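The shop at Zondgate closed at six on Saturday, and by then we had sold two lamps and a box of hinges. My sister pulled the shutter down halfway and went to make tea. I stayed at the front and looked at the wall.

Our mother had chosen the paper. It came from Bandeck, black with white leaves climbing all over it, and she had paid for it out of the money meant for the roof. The roof still leaked. The paper was still up, and people who came in for hinges sometimes stood and looked at it for longer than they looked at the hinges.

We had to be out by the end of July. The man from Hasham had offered us 2,000 for the stock and said he would send a van. He had walked round with his hands in his pockets and asked what we were keeping. I said the bowl. I hadn't thought about it before he asked.

It was a plain thing, off-white, with a wide rim. Mother had kept string in it, then keys, then nothing. For years it had stood by the till – I used to push it aside to write out receipts.

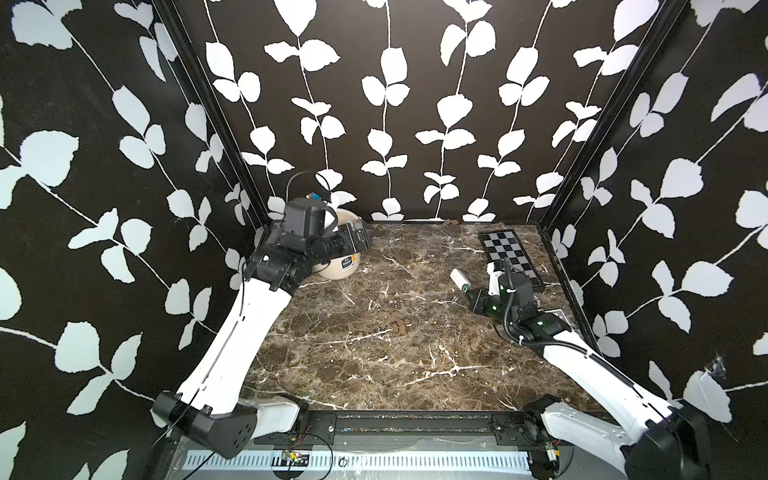

My sister said from the back room that she had wanted the bowl too, and that she hoped I knew it. She didn't sound angry. She said she would take the paper instead, if it would come off the wall.

I told her it wouldn't come off. It had been up for nearly 3 decades and whoever hung it had been generous with the paste.

She brought the tea through and tried a corner with her thumbnail. A strip as long as a finger came away, one stem and a pair of leaves. She laid it on the counter and smoothed it flat.

"You can have the bowl in the winter," I said.

She drank her tea. Then she asked if there was any more of the string, and I went to look.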